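Felt (textile)

Felt is a cloth made by matting and pressing fibers together. It is not woven or knitted. Most felt is made from wool, though fur, rayon, polyester and blends of these are also used. It may be soft enough for a hat or stiff enough to be cut into machine parts.

Wool felt

Wool fibers are covered in tiny scales. When the fibers are wetted, warmed and rubbed, the scales catch on one another and the mass shrinks into a dense sheet. Soap or a weak acid speeds this up. The process cannot easily be undone, as anyone who has put a wool sweater through a hot wash will know.

Needle felt

Needle felt is made dry. Barbed needles are pushed in and out of a layer of loose fiber until it tangles. The method works with synthetic fibers, which have no scales, and accounts for most of the cheap craft felt sold in sheets. Hand needle felting uses the same idea with a single needle and a foam block.

History

Felt is one of the oldest textiles. Herding peoples of Central Asia have long used it for tents, rugs, saddle covers and boots – the yurt is the best-known case. In Europe and North America it was tied closely to the hat trade, where beaver and rabbit fur were preferred to wool. Mercury compounds used in treating the fur made many hatters ill.

Uses

Felt is found under piano hammers, in pen tips, on the feet of chairs and as a lining for drawers and instrument cases. Pressed felt is sold by thickness and density, and the harder grades can be turned or drilled. Foam is a common substitute where a soft contact surface is needed and wear is light.

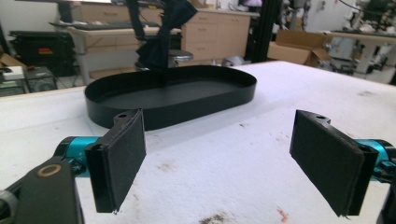 Dark pads of foam or felt on a pair of flat black plates.

Care

Wool felt should be brushed and kept dry. Moths will attack it. Polyester felt is not eaten by moths but pills with use and softens near heat.

See also
Fulling
Baize
Nonwoven fabric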